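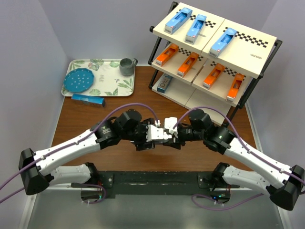

Equipment > Class and Club Benches > Two-Arm > Bomora Shelf Bench

Bomora Shelf Bench, two-arm, club edition

November 28, 2020, by Jade Chan
Shares: 80 | Comments: 7

The Bomora Shelf Bench is a fixed two-arm work cell for school and college clubs that teach picking, placing and restocking with ordinary packaged goods. Bestden assembles it and delivers it as a bench section with walls, arms on a common mounting bar, and a shelf rack. It meets the layout rules for the Shelf class of the Fehr student competition, so a team can practise on the same geometry it will meet on the day. The club at Ciment College has used the bench for its evening course since April, and several notes on this page come from their logbook.

Arms and mounting

Both arms are bolted to one long black bar across the front of the table. The bar fixes the distance between the bases, and the distance is the same on every unit we ship. Do not loosen one base to gain reach on that side. Programs written on one bench will then miss on another, and the bench no longer complies with the Fehr layout.

The arms face each other across the table, and their working areas overlap in the middle. The overlap is where handovers are done, and also where collisions are most likely. The supplied software holds a shared zone which only one arm may enter unless the handover mode is selected. Beginners should leave handover mode off for the first two sessions.

Each base carries a small status light, green in normal running. The cables are purple and run along the outside of the links, clipped at intervals, with slack left for the wrist to turn. Check the clips before each session. A clip that has slid down the link shortens the loop at the gripper and will pull on the connector when the wrist is rotated to its limit.

Table and walls

The table top is brown with a wood grain. Walls stand at the back and on both sides in a pale lavender-grey, with white trim in the corners. The colour was chosen for the cameras: most retail packaging stands out against it, and it does not throw a strong tint on white card. If a panel is damaged, order the replacement by part name and do not repaint it from a household tin. Garnet Morin tried this at Ciment with a near match, and the class detector had to be retrained for the one wall.

Light should come from above. A strong lamp from one side leaves the area under the gripper darker than the rest of the table, and students then spend the session adjusting exposure. Where the room has a side window, fit the blind.

Shelf rack

The rack has three tiers and a black metal frame with cream-coloured boards. It is built as two sections side by side, and each section has its own board on every tier, so a board can be lifted out without clearing the neighbour. Black-and-white checkered strips at the back of the boards serve as position markers. They must be left uncovered as far as the task allows. Tall goods placed hard against the back will hide them, and the shelf estimate then drifts.

The lowest tier is the hardest to reach and is normally kept for later exercises. The tier above limits how far the wrist can tilt on entry, and a straight approach at low height is the only one that works reliably with the standard fingers.

Goods for practice

No goods are supplied. The course notes assume light retail cartons, one shape in more than one colour, so that the sorting task depends on colour and print and the grasp can stay the same. Toothpaste cartons suit this well. Windowed cartons are allowed by Fehr but are a step up in difficulty: the opening weakens the front face, and the tube behind it changes the colour the camera reads. The Ciment group works with windowed cartons from the second half of the course onwards.

A printed tray, a plate with a scalloped rim and a stoneware-type mug make a reasonable set for the table-side tasks. The pattern on the tray is useful, as a plain tray is too easy to segment. Ceramic items should stay off the rack until the group has passed the stop test.

Grippers and wrist camera

The standard gripper has two opposed fingers. The inner faces curve, so a carton is held from both sides with the fingers wrapping slightly round it. Closing force is set in software and should be reduced for windowed goods. Start at the lowest setting and raise it until the carton no longer slips in a slow lift.

A small camera at the wrist looks along the fingers to the work. It is used for the last part of the approach and for reading print once the item is held. Both fingers should be in view at the lower edge of the picture. If one is missing, the bracket has been knocked and the calibration should be run again.
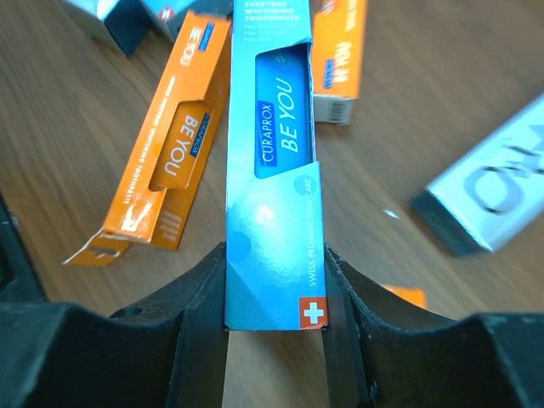 Wrist camera view: blue Curaprox carton held upright between the fingers, other cartons on the table behind.

Print on an upright carton may run vertically, as it does on this pack, so the text reader must be told to try more than one rotation. The option is off by default. Glossy card also gives highlights under bright light, and a slight turn of the wrist usually clears them.

Fingers are a wearing part. Scuffing on the outer surfaces has no effect on grip. Scuffing on the inner curve does, and the fingers should then be changed as a pair.

Use in class

One bench suits a working group of four: an operator, a programmer, someone at the stop button and someone keeping the log. Larger groups should rotate at the end of each task and not during it. The stop button is wired to both arms and cannot be assigned to one only.

The log sheet in the pack has columns for item, tier, arm, finger set and result. Fehr judges may ask to see it, and they accept handwritten sheets. Failed grasps are to be entered as well. A sheet with no failures on it will be queried.

Supplied

Table section with walls
Two arms on mounting bar, with grippers and wrist cameras
Three-tier rack with marker strips
Stop button and power supply
Course notes and log sheets

Ordering

Delivery is 7 weeks from order. Replacement fingers, cable clips and marker strips are held in stock by Bestden. Schools entering a Fehr event for the first time should send the entry number with the order, so that the layout certificate can be made out in the right name.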